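Chapter 2
Tables That Go Away

Most furniture is bought on the understanding that it will stay put. A wardrobe is delivered with swearing and leaves the same way a generation later. The folding table has made no such promise. It spends its life waiting behind a door for company, cards or a large jigsaw puzzle, and it gets less respect than a toaster.

In this chapter we take it seriously for 50 minutes, or however long your instructor lets you out early from. You will learn how crossed legs carry a load, why a square top is easier to live with than a round one, and how a surface can be dressed up as something much more expensive.

Let us begin with the dressing up. Real marble is heavy, cold and stains if you look at it with a lemon in your hand. A marble pattern has the veins and none of the back injuries. Ottilie Mösli, whose survey of small apartments we use throughout this book, looked at 1362 living rooms and found that people were fond of their pretend stone and rather shy about their real stone, which they kept covered with a cloth.

Next, the matter of pairs. Two matching square tables are more useful than one long one, provided they are the same height and somebody remembers to push them together. Leave a gap and you have invented a place for forks to fall. 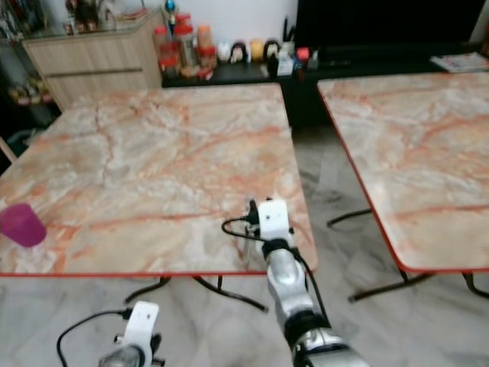 Crossed legs deserve a closer look. Each pair works like scissors: open them wide and the top sinks, draw them in and it rises. The wider the feet, the harder the table is to tip, and the easier it is to kick. Every designer has to choose between the table's balance and your shins, and your shins were not consulted.

Before reading on, find a folding table at home and open it. Write down where the legs cross, what holds them there, and which finger you pinched. Keep your notes for Section 2.1, where we will need the first two.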